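How a Football Team Is Chosen
A Junior Supporters' page from the Hurkside Football Club

Before every match, the coach must decide which players will take the field. This is called team selection. At Hurkside, the head coach is Fatemeh Amini. She has more players than places, so some must wait for another week.

The coach begins with training. She looks at who is running well, who passes the ball safely and who listens to instructions. Every player is given a mark in the training book.

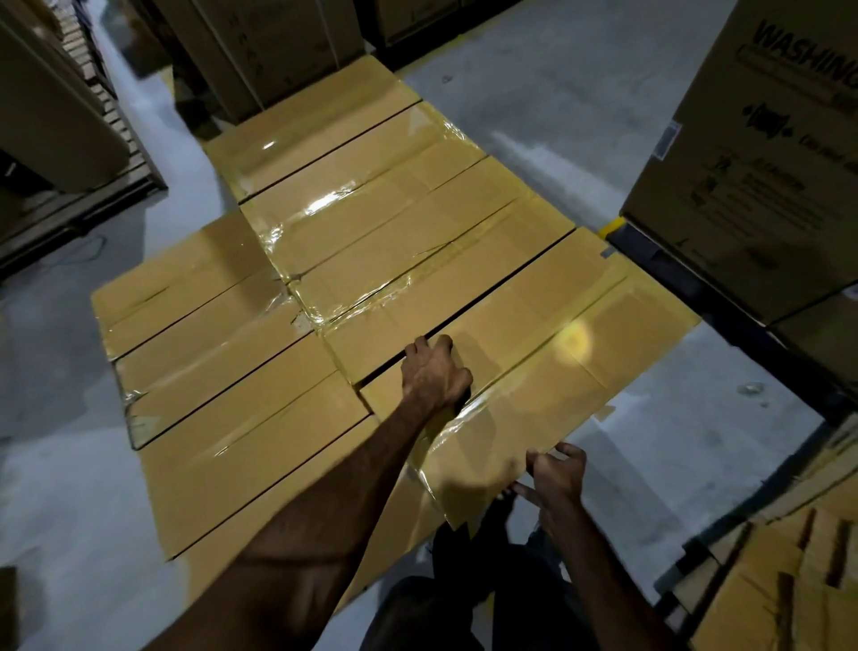

Next, the coach speaks with the team physiotherapist, Zohreh Vahidi. A physiotherapist helps people recover from sore muscles and sprained ankles. If a player is injured, Ms Vahidi may say that he or she must rest - even if the player feels ready.

The coach also thinks about the other team. Skarkance has very tall defenders, so Hurkside may choose its fastest forwards and keep the ball low.
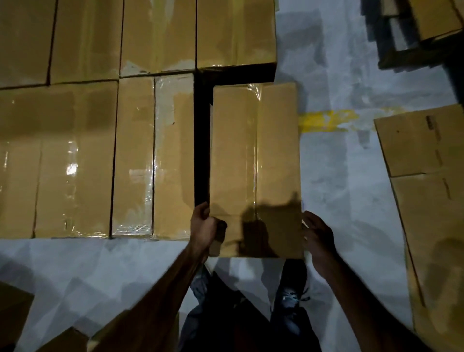
Some players start the match on the bench. They are called substitutes, and they can replace a team-mate who is tired or hurt. Goalkeeper Daneshvar began as a substitute and has now played 137 matches for the club.

The team list is placed on the clubroom door one hour before kick-off. Junior supporters may read it there, or ask at the front counter for a printed copy to colour in.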